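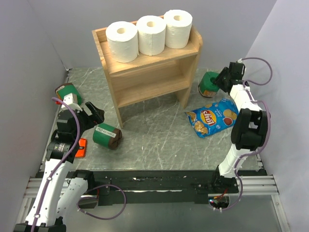

# Re: [shop-arms] Shelf stocking, right arm short on reach

**From:** Tatu Shemweta
**Date:** June 28, 2021
**List:** shop-arms

Answers to the questions from Belwood are inline. I trimmed the parts I have nothing to say about.

> We are copying your two-arm layout in our shop and are at the point of drilling the front beam. Before we do, can you say how far apart your bases are, and whether you would change it if you started over?

Ours are 80 cm apart, center to center. I would go a little wider. With the shelf in the middle, the left arm has to fold up quite a bit to work near the left side panel, and the elbow is where we lose accuracy first. If your beam is long enough, drill a second set of holes at 84 and try both before you run any cable. Moving the bases later means redoing all of the wiring under the beam, and I have done that once already.

> What are you using for test objects? We started with wooden blocks and the grippers handle them fine, so we can't tell if the grip settings are any good.

Blocks won't tell you much. We use paper rolls, some bare and some still in the green wrapper. In the photo the three bare ones are on the top board and the wrapped ones are down on the table, two on their sides and one standing at the right with the gripper at it. The bare rolls squash if the grip is too firm. The wrapped ones slide if it is too light. I set the force on a bare roll first, then raise it in small steps until a wrapped one stays put.

The Lay's bag is for later. Bags are a separate problem and I would not start there.

> Does the shelf need to be square to the beam? Whitfield's notes say it does, but in your last picture it looked turned.

It doesn't. The planner takes the shelf pose from a setup file, so any angle will do as long as the file matches the table. Ours is turned with the left side forward. What matters is that the shelf doesn't creep during a run. Put a strip of rubber under each side panel if yours slides. Whitfield's notes were written for the old script, which had the shelf position typed in as fixed numbers.

> How are you keeping the cable out of the way? Ours caught on the gripper 3 times in one evening.

Clip it to the long link and leave a loop at each joint that bends. Leave more than you think at the wrist. To check it, power down, move the arm by hand through its full range, and watch each loop as you go. If one pulls tight anywhere, let out more. Our loop at the front left hangs lower than I like and I plan to shorten it in July.

> Last one: did you ever get the lower board working?

No. The top board is fine, but going in under it the gripper body hits the edge of the board before the fingers are deep enough to let go. I tried coming in from the side and the panel is in the way. The Randitby people use longer fingers for this, and I have a drawing from them that I have not printed yet. If anyone on the list has run 2-piece fingers on the Stirnatau grippers, please say whether the joint holds up under side load.

I can post the setup file if it would help. Tell me which version of the planner you are on, as the format changed this spring.

Tatu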